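Zwischenbericht an die Förderstelle
Projekt Flosau: Zweiarmiges Aufräumen mit weichen Materialien
Stand: 7/20/23

Wir sind in diesem Abschnitt ein gutes Stück weitergekommen, und das ausgerechnet wegen einer Störung! Der Griff an dünner Folie, unser schwierigstes Teilziel, läuft seit dem Frühjahr in langen Serien. Nach rund 400 Durchgängen hatten wir genug Material, um auch die seltenen Fehler ernsthaft anzusehen.

Der wichtigste davon: In 11 Durchgängen meldete der Greifer »Objekt verloren«, obwohl die Folie noch zwischen den Fingern klemmte. Die Steuerung brach ab und fuhr den Arm mit voller Geschwindigkeit in die Grundstellung, samt Folie. In 2 Fällen lag der Weg des Arms näher am Sitzplatz der Bedienperson, als unser Sicherheitskonzept es erlaubt. Verletzt wurde niemand, wir haben den Betrieb trotzdem sofort unterbrochen und den Vorfall intern gemeldet. 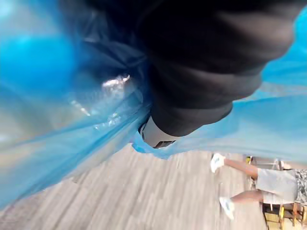 Abb. 1: Blaue Folie am Greifer, rechts die Beine einer Person im Arbeitsbereich.

Die Ursache ist inzwischen klar. Die Kraftschwelle stammte noch aus den Versuchen mit festen Behältern, und Folie erzeugt beim Zugreifen kaum Gegenkraft. Unser Partner Tănase hat die Auswertung umgebaut. Sie berücksichtigt jetzt zusätzlich den Fingerabstand, und die Rückfahrt nach einem Abbruch läuft gedrosselt. Am Simulationsstand Anoslow ließ sich der Fehler vorher zuverlässig auslösen, mit der neuen Fassung nicht mehr. Darüber haben wir uns wirklich gefreut!

Auf die echte Hardware übertragen wir das schrittweise. Als Prüfaufgabe dient der Beutel mit Inhalt, bei dem der Rand gehalten werden muss, während das Gewicht nach unten zieht.

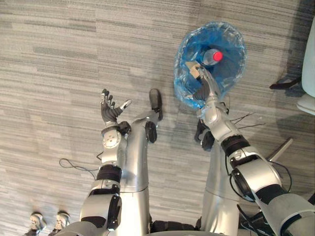

Abb. 2: Rechte Hand am Rand des blauen Beutels, darin eine Flasche mit rotem Deckel. Die linke Hand ist geöffnet.

Offen ist noch die Kabelführung am Boden, die wir beim Umbau gleich mit ordnen wollen. Außerdem wird der Abstand zum Sitzplatz neu festgelegt und auf dem Boden markiert. Die Abnahme des geänderten Sicherheitskonzepts ist für September geplant. Mehrkosten entstehen nicht, die Stunden decken wir aus dem Posten für Softwarepflege.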